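Section 4: Setting Up the Dumico Label Printer and Pantry List

Read Section 3 (Charging and Indicator Lights) before you start. The printer must be charged before its first use, and the phone app must be installed. If you plan to use the printer without a phone, skip to 4.5.

4.1 Before you begin

You will need:
the printer
one roll of Dumico label tape (the printer comes with two, 300 labels to a roll)
a phone or tablet with the Dumico app
a dry cloth

Tape from other makers may fit the slot but will not feed correctly. The printer reads small marks on the back of the backing paper to find where each label starts.

CAUTION: Do not put the printer down on a stove, a radiator or a windowsill in direct sun. The label tape is heat sensitive. A roll that has been left somewhere hot will come out gray.

4.2 Loading the tape

1. Turn the printer off.
2. Slide the latch on the back toward the arrow and lift the door.
3. Remove the cardboard spacer. Keep it if you expect to ship or store the printer.
4. Peel the sticker off the new roll and pull out a short length of tape.
5. Drop the roll into the well with the loose end coming up from underneath. The printed side of the backing paper faces down.
6. Lay the loose end across the rubber roller and out through the slot.
7. Close the door. Press both corners until each one clicks.
8. Turn the printer on and press Feed once. One blank label comes out and stops at the cutter.

If more than one label comes out, the roll is in upside down or the door is not closed on one side. Open the door, check the roll and press Feed again.

Note: The first label on a roll often carries glue from the sticker. Throw it away. Do not stick it to anything you want to be able to peel later.

4.3 Connecting to the app

1. Turn on Bluetooth on the phone. Do not pair the printer from the phone's own Bluetooth menu. If you already have, remove it from that menu first.
2. Open the app and tap Add printer.
3. Hold the power button until the light blinks blue.
4. Tap the printer when its name appears in the list. The name ends with the last digits of the serial number on the bottom of the case.
5. Give the printer a name if you own more than one.
6. Tap Print test label.

The light turns solid blue when the connection is made. If it goes back to white, move the phone closer and start again from step 3.

The printer remembers two phones. Pairing another one drops the phone that was paired first.

4.4 Creating your pantry list

The pantry list is the part of the app that keeps track of what each label was printed for. You can print labels without it, but you will not get reminders and you will not be able to reprint a lost label.

1. Tap Pantry, then New place.
2. Type a name for the place. Short names print best. "Hall shelf" fits on one line; "Shelf in the hallway by the back door" does not.
3. Tap Add item.
4. Enter the name of the food. The app suggests names as you type. You can ignore the suggestions.
5. Enter the date. Choose Opened, Packed or Best by. The word you choose is printed in front of the date.
6. Choose a label style (see the table in 4.6).
7. Tap Save and print.

Repeat steps 3 to 7 for each item. For a large pantry, it is quicker to enter the whole list first and then use Print all. The printer pauses when it gets warm during a long batch and starts again by itself. Leave it on while it is paused.

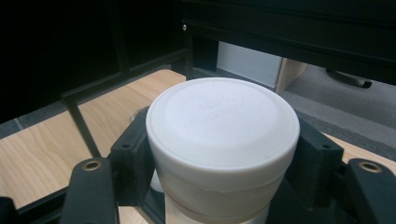
Sharing the list

Anyone you invite can add items, change dates and mark things as used up. Only the person who made the list can delete a place.

1. Open the list and tap Share.
2. Enter the other person's e-mail address.
3. Choose Can edit or Can view.

Changes made by one person show up on the other phones the next time they are online. If two people change the same item while both are offline, the app keeps both versions and marks them with a yellow dot. Tap the dot to choose one.

In a shared kitchen, we suggest turning on Show name on label under Settings. The name of the person who added the item is then printed in small type at the bottom: "Flour, opened May, Seema" for example. Names longer than the label is wide are shortened.

4.5 Printing without a phone

The printer can store up to 15 labels in its own memory. These are called saved labels. You need the app to put them there, but after that you can print them with the buttons on the printer.

To store a label:
1. In the app, open any item and tap Send to printer.
2. Choose an empty slot. Filled slots are shown in gray and can be overwritten.

To print a saved label:
1. Press Menu until the slot number shows on the display.
2. Use the arrow buttons to find the slot you want.
3. Press Feed to print.

Saved labels can include today's date. The date comes from the printer's clock, so check the clock after the battery has run down completely. To set it, connect the app once. The printer picks up the time from the phone.

Note: Names with accents are stored correctly but may look plain on the small display. They print as typed.

4.6 Label styles

Plain: name only, large type. Good for staples you refill all the time.
Dated: name and one date.
Double: name, date opened and best-by date.
Note: name, date and one line of your own text, such as a water-to-rice ratio.
Code: name and a square code. Scanning the code with the app opens the item.

The Code style needs a flat surface. On a narrow jar the code bends around the side and the phone may not read it. Put it on the lid, or choose another style.

4.7 Applying the labels

1. Wipe the surface with a dry cloth. Remove any oil or flour dust.
2. Bend the label backward at the corner to lift the backing paper.
3. Set one short edge down first and smooth toward the other.
4. Press along the whole label with your thumb.
5. Leave it overnight before washing the container by hand.

The adhesive holds well on glass, metal and hard plastic. It holds poorly on silicone, unfinished wood and anything with a rough texture. On these, use the hanging tags sold separately.

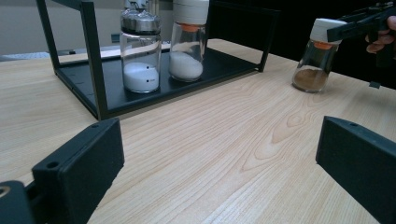 Two glass jars on a black metal tray.

CAUTION: Labels are not made for the dishwasher, microwave or oven. Take them off first. Do not put a label on any surface that touches food.

Placement is up to you, but a few habits make the list easier to keep up. Put labels at the same height on containers that stand next to each other. Use the lid for anything kept in a drawer, and the side for anything kept on a shelf above eye level. If you have several lids of the same size, label the container as well as the lid, or they will get switched.

To remove a label, peel slowly from one corner. If glue stays behind, rub it with a little cooking oil, wait, and wash with dish soap. Do not scrape clear plastic with a knife.

4.8 Reminders

Reminders are off when you first install the app.

1. Tap Settings, then Reminders.
2. Turn on Best-by reminders, Opened reminders or both.
3. Choose how many days ahead you want to be told.
4. Choose a time of day. The app starts with 6:00 p.m.

Opened reminders use the storage times in the app's food guide. These are general and do not replace the instructions on the package. If the package says something different, open the item and type in your own number of days.

When an item is finished, tap Used up. It moves to the shopping list if you have turned that on, and its details are kept so that you can print the same label next time without typing it again.

4.9 If something goes wrong

Label is blank.
The tape is in with the wrong side up. See 4.2, step 5.

Print is faint on one side.
The door is not fully closed, or there is dust on the print head. Turn the printer off, let it cool and wipe the head with the dry cloth.

Print runs off the edge of the label.
Press Feed once with the door closed. If it happens again, choose Find label start in the app.

App says "Printer busy."
Another phone is connected. Close the app on that phone.

Printer turns itself off.
The automatic shutoff is set too short, or the battery is low. Change the shutoff under Settings, Power.

Item is missing from the list.
Check Used up and Deleted. Deleted items can be restored until the bin is emptied.

If the light blinks red after you have tried these steps, turn the printer off and go to Section 7, Service and Warranty. Have the serial number ready.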